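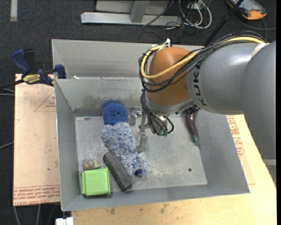
Search this site
Enter keywords

Home | Animals | Earth | Materials | How Things Work

Why Do Metals Rust?

Leave a bike out in the rain for long enough and orange-brown patches will show up on it. Those patches are rust. Rust is what you get when iron joins with oxygen and water.

What is rust made of?

Iron is a metal. Oxygen is a gas in the air. When water touches bare iron, tiny bits of the iron and the oxygen join to make something new, called iron oxide. Iron oxide is crumbly and weak. It flakes off, and then the fresh iron underneath can rust too.

Steel is mostly iron, so steel can rust as well.

Do all metals rust?

No. Only iron and metals with iron in them make rust. Other metals change in their own ways. Copper starts out shiny and pinkish-brown, then goes dark, and after many years outdoors it can turn green. Aluminum gets a very thin, hard skin that keeps air away from the metal below. Gold hardly changes at all.

Why does salt make it worse?

Salty water speeds up rusting. The iron footbridge at Lulden harbor is 14 years old and has already been repainted twice. The same kind of bridge stands in Bornow, far from the sea, and it still has its first coat of paint.

How do people stop rust?

Paint keeps water and air off the metal. Oil does the same job, but it has to be wiped on again and again. Some steel is dipped in melted zinc, another metal. Buckets and fence posts are often made this way. Stainless steel has a metal called chromium mixed in - that is why your spoons can go in the sink every day.

Try it yourself

You need 5 iron nails and 5 jars. Ask an adult before you start.

Jar 1: a dry nail, lid on
Jar 2: a nail half covered with tap water
Jar 3: a nail half covered with salty water
Jar 4: a nail rubbed with cooking oil, then half covered with tap water
Jar 5: a painted nail, half covered with tap water

Look at the nails each morning for a week. Draw what you see. Wash your hands after touching the nails, and watch out for the points.

Words to know

Oxide - what is made when something joins with oxygen
Corrosion - the slow wearing away of a metal. Rusting is one kind.

3,912 views | 14 comments | 5 shares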